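Search this site

Enda Reading Circle: progress report to the funder, July

Since the last report we held four evenings on the theme of mercy in popular stories. The study booklet is finished and 476 copies were given to parishes. Begoña Montoya leads the talks, and attendance is good, 25 persons on Friday.
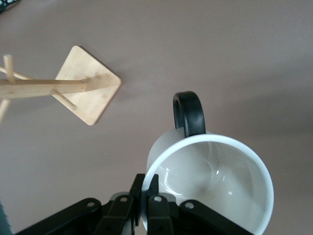 Kaja Jaunzems wrote to us that the chapter on forgiveness is too short for one evening, and we will divide it in two.

Contact | Back to top
Shares 4 | Comments 0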